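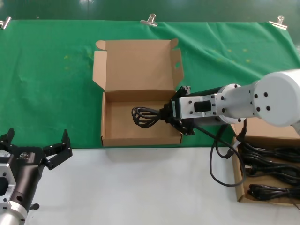 그림 1. 초록 천 위에 펼친 골판지 상자와 전원 코드 묶음. 오른쪽 아래는 코드 트레이.

Sostunow 전원 코드 목록 README

개요

Sostunow는 검은 전원 코드의 목록이다. 제목만 보고 닫으려는 분이 많겠지만, 사무실 어딘가에 코드가 가득 든 상자를 둔 분이라면 조금만 더 읽어 주기 바란다. 그 상자를 마지막으로 열어 본 날을 기억하는 사람은 드물다.

저장소에는 코드 목록, 상자 라벨 양식, 포장 절차가 들어 있다. 코드는 전부 검다. 색으로 구분하자는 의견은 첫 회의에서 나왔다가 그 자리에서 들어갔다.

배경

Borkowska 자료실이 한 층 아래로 옮기면서 모니터와 프린터는 자산 스티커를 달고 얌전히 내려갔다. 전원 코드는 스티커가 붙지 않는 물건이라 남는 상자에 담겨 따로 내려왔고, 12월까지 복도 끝에 있었다. 그동안 같은 규격의 코드를 두 번 새로 샀다. 두 번째로 산 것은 지금도 포장째 있다(목록의 비고란에 '반성용'이라고 적힌 행이다).

결국 토요일 하루를 잡아 트레이를 작업대로 옮기고 하나씩 묶어 상자에 넣기 시작했다. 하루면 끝난다는 예상이 있었다. 그 예상은 변경 이력에 남기지 않았다.

들어 있는 파일

목록.csv: 코드 한 묶음에 한 행. 본 파일이다.
라벨양식.txt: 상자 옆면에 붙일 라벨의 문구. 글꼴은 마음대로 해도 되지만 손글씨는 쓴 사람만 읽을 수 있었다.
포장절차.txt: 아래 '포장 절차'와 내용이 같다. 둘이 다르면 이 문서를 따른다.
보류.csv: 플러그 모양은 알겠는데 어디에 꽂는지 모르는 것들. 거의 20행이다. 줄어든 적이 없다.

열 설명

번호: 상자 번호와 묶음 번호를 붙임표로 잇는다. 한번 쓴 번호는 코드를 버려도 다시 쓰지 않는다.
벽쪽: 콘센트에 꽂는 쪽의 모양. 접지 여부를 함께 적는다.
기기쪽: 기기에 꽂는 쪽의 모양. 이름을 모르면 '모름'이라고 쓴다. '그거', '네모난 거', '밥솥 거'는 값으로 받지 않는다. 초기 행에는 아직 '밥솥 거'가 남아 있다.
길이: 단위는 미터, 0.5 단위로 반올림. 펴서 잰다. 감긴 상태에서 눈으로 짐작한 값은 늘 후했다.
피복: 정상, 눌림, 갈라짐 가운데 하나. 갈라짐이면 상자에 넣지 않고 폐기로 보낸다.
비고: 자유 기입. 감정 표현은 한 문장까지.

포장 절차

1. 작업대에 천을 깔고 집게로 가장자리를 문다. 천 없이 하면 플러그가 상판을 긁는다. 주름은 어느 정도 포기한다.
2. 상자를 접어 뚜껑을 뒤로 젖혀 둔다. 옆 날개가 자꾸 안으로 들어오면 바깥으로 한 번 세게 꺾어 준다.
3. 트레이에서 코드를 한 가닥 잡아 양 끝을 모두 찾는다. 한쪽 끝만 보이는 상태로 당기면 나머지가 함께 올라온다. 이 단계가 전체 시간의 대부분을 차지한다.
4. 피복을 손으로 훑으며 확인하고 길이를 잰다.
5. 손바닥 너비보다 조금 크게 감는다. 너무 단단히 감으면 플러그 목이 꺾인다. 팔꿈치에 걸어 감는 방식은 빠르고, 다음 사람이 풀 때 그만큼 느리다.
6. 목록에 행을 추가한 다음 상자에 넣는다. 순서를 바꾸면 상자에서 다시 꺼내게 된다.
7. 뚜껑이 저항 없이 닫힐 때까지만 담는다. 눌러서 닫히는 것은 닫힌 것으로 치지 않는다.

상자

Cemard라는 이름의 납작한 골판지 상자를 쓴다. 얕아서 위아래로 여러 겹 쌓이지 않는다는 점이 마음에 들었다. 깊은 상자를 쓰던 시절에는 바닥에 무엇이 있는지 알려면 위에 있는 것을 모두 꺼내야 했고, 그래서 바닥에 있는 것은 없는 것과 같았다. 선반에는 3단까지만 쌓는다. 4단부터는 맨 아래 상자의 뚜껑이 내려앉는데, 상자 탓을 하기에는 안에 든 것이 꽤 무겁다.

라벨은 짧은 면에 붙인다. 윗면에 붙인 라벨은 위에 다른 상자를 올리는 순간 비밀문서가 된다.

이름 규칙

상자 번호 앞의 머리글자는 예전 자산 대장인 Ririsov에서 그대로 가져왔다. R은 일반 전원, RX는 연장선, RQ는 보류이다. Q가 무엇의 약자인지는 대장에 나와 있지 않다. 바꾸자는 제안이 3번 있었고, 매번 라벨을 다시 뽑아야 한다는 대목에서 조용해졌다.

알려진 문제

- 길이 열에 0이 들어간 행이 있다. 재지 않았다는 뜻이다. 빈칸으로 두기로 했는데 표 프로그램이 생각이 달랐다.
- '벽쪽'과 '기기쪽'이 뒤바뀐 행이 R 상자 앞번호에 몰려 있다. 양쪽을 모두 믿지 말고 상자를 열어 보는 편이 빠르다.
- 연장선 일부가 R로 등록되어 있다. 발견하면 번호는 두고 비고에만 적는다.
- 같은 코드가 두 번 등록되었을 수 있다. 검은 코드와 검은 코드를 구분하는 좋은 방법이 있으면 제보 바란다.

쓰임과 한계

남는 코드를 찾거나 다른 사무실에서 비슷한 목록을 시작할 때 쓰면 된다. 정격 전류와 안전 인증은 기록하지 않았으므로, 목록만 보고 히터나 복사기에 꽂을 코드를 고르면 안 된다. 코드에 찍힌 글자를 직접 읽어야 한다. 글자가 작은 것은 우리도 안다.

데이터 케이블, 충전기, 어댑터는 다루지 않는다. 어댑터는 따로 목록을 만들 계획이 있으며 계획은 순조롭게 유지되고 있다.

기여 방법

코드를 가져갈 때는 해당 행의 비고에 '대여'라고 적고, 돌려놓을 때 지운다. 지금까지 적은 사람은 많고 지운 사람은 적다. 새 행은 파일 맨 끝에 추가한다. 정렬은 한 달에 한 번 몰아서 하니 중간에 끼워 넣지 않아도 된다.

보류.csv의 항목을 알아본 분은 기기쪽 열을 채우고 본 목록으로 옮겨 주기 바란다. 확신이 없으면 그대로 둔다.

변경 이력

0.3 보류 상자를 분리. 라벨 위치를 짧은 면으로 변경.
0.2 비고란에 감정 표현 제한 도입.
0.1 첫 목록. 기기쪽 값은 대부분 '그거'.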